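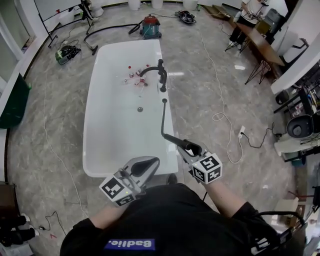
Baignoire îlot blanche, robinetterie noire, sol gris à motif de marbre.

Fausses annonces de location : le signalement ne peut pas tenir lieu de réponse

Tribune publiée le 24 novembre 2019

Depuis le mois de février, les habitants de Rernico et de Coleck qui cherchent un logement sont exposés à une forme d'escroquerie désormais bien connue des services de police. Une annonce soignée paraît sur Foler, le principal site de petites annonces de l'agglomération. Le loyer est un peu inférieur au marché, sans l'être assez pour alerter. Le prétendu propriétaire se dit retenu à l'étranger, envoie une pièce d'identité numérisée, un projet de bail, parfois un relevé de taxe foncière, puis réclame le dépôt de garantie et le premier mois de loyer par virement. Les clés n'arrivent jamais.

Le commissariat de Rernico a enregistré 377 plaintes de cette nature. Parmi elles, 312 ont fait l'objet d'un classement sans suite, l'auteur n'ayant pu être identifié. Il convient d'y ajouter les victimes qui n'ont pas franchi la porte du commissariat, par découragement ou par honte, et dont le nombre est par définition inconnu. Pour un jeune ménage, la perte peut atteindre 3000 euros. Elle survient en outre au moment où le préavis de l'ancien logement court déjà.

La réponse publique a jusqu'à présent consisté en une campagne d'information. Des affiches ont été apposées dans les mairies, et une page a été ouverte sur le site de la commune de Coleck, avec un formulaire de signalement. Cette démarche est utile et il ne s'agit pas ici d'en contester le principe. Elle fait toutefois reposer l'essentiel de la vigilance sur la personne la moins bien placée pour l'exercer. Le candidat locataire est pressé, il sait que d'autres dossiers sont en attente, et il n'a accès ni au cadastre nominatif ni au fichier des comptes bancaires. Lui recommander de « vérifier l'identité du bailleur » revient à lui confier une tâche pour laquelle aucun moyen ne lui est donné.

Trois acteurs disposent en revanche de ces moyens.

Le premier est la plateforme. Foler perçoit une rémunération sur la mise en avant des annonces et connaît l'adresse de connexion, l'ancienneté du compte et l'origine des photographies publiées. La comparaison automatique des images avec celles d'annonces antérieures est une technique éprouvée. Il serait légitime d'exiger qu'aucune offre de location ne soit diffusée avant un contrôle de cette nature, quitte à différer la parution d'une journée. L'argument de la fluidité du service, régulièrement avancé, paraît faible au regard du préjudice.

Le deuxième est l'établissement bancaire qui reçoit les fonds. Les comptes utilisés sont ouverts à distance, alimentés par quelques virements de montants voisins, puis vidés dans les heures qui suivent. Un tel profil devrait entraîner une suspension provisoire. Les banques objectent qu'un blocage injustifié engage leur responsabilité – l'objection est sérieuse, et il appartient au législateur d'y répondre par un cadre clair, limité dans le temps et assorti d'un recours.

Le troisième est l'autorité judiciaire. Traitées isolément, ces plaintes sont vouées au classement : la somme est modeste, le compte est souvent domicilié hors du ressort, l'enquêteur manque de temps. Regroupées, elles font apparaître les mêmes numéros de compte, les mêmes modèles de bail, jusqu'aux mêmes fautes d'orthographe. Le parquet de Cheon a entrepris un tel regroupement pour les fraudes à la vente de véhicules. Rien ne s'oppose, en droit, à ce qu'il soit étendu aux locations et que les plaignants de Rernico en bénéficient.

On objectera que ces mesures ont un coût. Le formulaire de Coleck en a un également : il a recueilli presque 1000 signalements, dont le traitement est assuré par un service municipal sans pouvoir d'enquête. Les personnes qui l'ont rempli ont reçu un accusé de réception. Elles étaient en droit d'attendre que leur déclaration soit transmise, rapprochée des autres et lue par un enquêteur.

Le conseil d'agglomération doit examiner prochainement le renouvellement de la convention qui le lie à Foler pour la diffusion des offres du parc public. Il serait souhaitable que l'obligation de contrôle préalable y soit inscrite, avec un délai de retrait des annonces signalées et la communication des données de connexion sur réquisition. Les collectivités signataires disposent là d'un levier contractuel immédiat, qui n'exige ni loi nouvelle ni crédit supplémentaire.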